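Save files in Flondine are finally down to a sane size. The old format wrote out every room in full, all 539 of them, even the ones the player had never entered. I now store only the differences from the starting state, and a typical save has gone from 1,273 KB to 90 KB.

Loading needed more work. Doors keep their state on both sides, so a half-applied save could leave one side locked. Maarja Kazlauskienė found four of these in the September build.

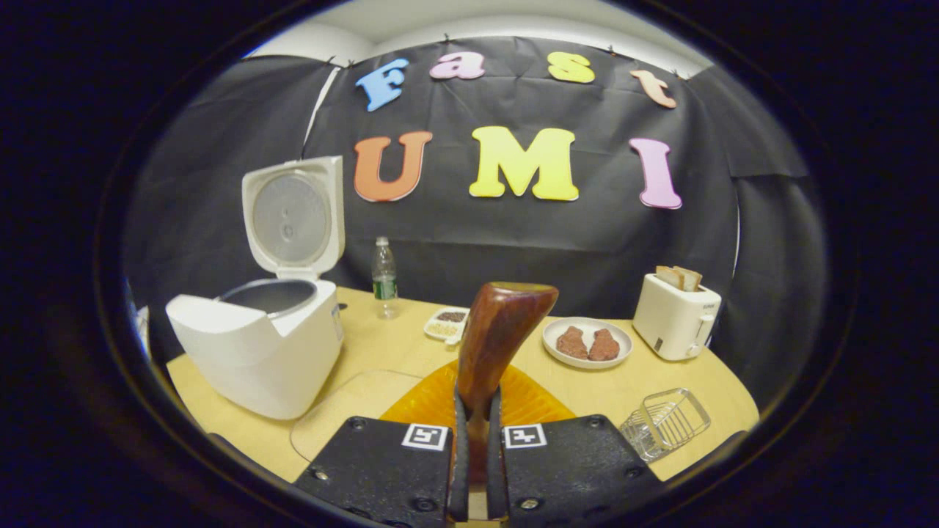

The fix was to load doors last. Old saves are converted on first load, and the original is kept with .old on the end.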